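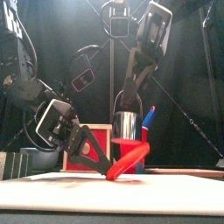 How I get marker off my craft table

Red marker is the worst, I swear. Blue usually gives up after one wipe (at least on my table!), but red smears into a pinkish haze and then wanders off across the surface in streaks. I've done this more times than I'd like to admit, so here goes.

Start dry. Take a paper towel and lift what you can, working from the outside of the smudge in toward the middle so you don't spread it. Then put a little rubbing alcohol on a cotton pad, try it on a hidden corner first, and dab. Don't scrub! Give it 20 seconds, dab again with a clean side, and do that 3 times or so before you decide it isn't working.

Still a shadow left? I go over it with a paste of baking soda and water, very lightly, then wipe with a damp cloth and dry it off.

After that, caps on until they click, and the markers go back standing up in a cup. I keep mine cap end down so the tips don't dry out, and I rinse the cup whenever it gets inky at the bottom.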